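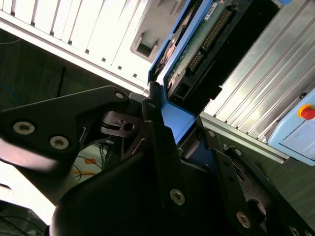
Hard drive in its blue caddy, circuit board side showing. Dusty, too.

Workshop tips no. 209: old PC, drive out, dust out
by Dagný Lund for Nestgate

Quick one this month as I've got the shed roof to finish. Lots of you have an old tower under the desk with photos on it and no idea how to get at the drive. Half an hour, a screwdriver, decent light.

Before you start

Shut it down properly, switch off at the wall, pull the power lead out. Then press the power button once with the lead out and leave it a few minutes.

Touch bare metal on the case before you touch anything green. Do it again every time you come back from making tea.

Take a photo of the inside on your phone. Then another from the other side. Cables all look obvious until there are four of them hanging loose.

Jumper off if it's a woolly one. Sleeves up.

Getting the drive out

Data cable first, then power. Pull on the plug, never the wire. If there's a little metal clip on the data plug, squeeze it or it won't budge and you'll end up yanking.

Plastic caddies mostly want pinching or a tab pressing, then they slide. Don't lever with a screwdriver, old plastic goes brittle and snaps — I have broken one exactly this way and spent an evening with glue. If it's stuck, check for a screw somebody added later.

Hold the drive by its edges. Keep fingers off the board and the gold pins. Set it down on something soft and clean, folded tea towel is fine if it's not a fluffy one.

Write the date and which machine on a bit of masking tape, stick it on the caddy. Not over the tiny hole in the drive lid if yours has one.

Where to put everything
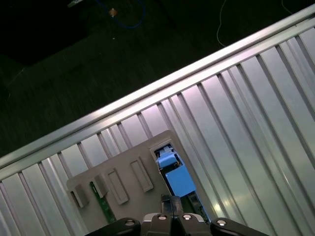

Cables want to be well away from where you're working, and off the floor if you walk about like I do. A lead round the ankle is how drives get dropped. Coil the spares, twist tie, in the drawer.

Flat panels and covers go down flat. Propped against a table leg they slide, and then there's a dent. Small plastic bits in one place, screws in an egg box, one hollow for each stage, lid shut if you've got cats.

A dark floor eats black screws. Old white pillowcase under the job sorts that out and you can shake it off outside afterwards.

The dust

Soft dry paintbrush, 11 mm or so wide, kept only for this. Short light strokes on the board, work outwards. No damp cloths, no polish, no household hoover nozzle right up against the parts.

Canned air is good for the corners. Keep the can upright, short puffs, window open. Hold fan blades still with a finger while you do it. I use the Pluvora cans but any will do.

Case panels are differnt — slightly damp cloth, drop of washing up liquid, dry them fully before they go back on.

Putting it back

Slide the caddy home till it seats, then power and data plugs. They only go in one way round so stop if your pushing hard. Check your phone photos. Screws in loosely first, tighten at the end.

If it won't see the drive when you switch on, power off, unplug again, reseat both ends of the data cable. Still nothing, try a different cable before you blame the drive.

And copy the photos somewhere else while you're at it!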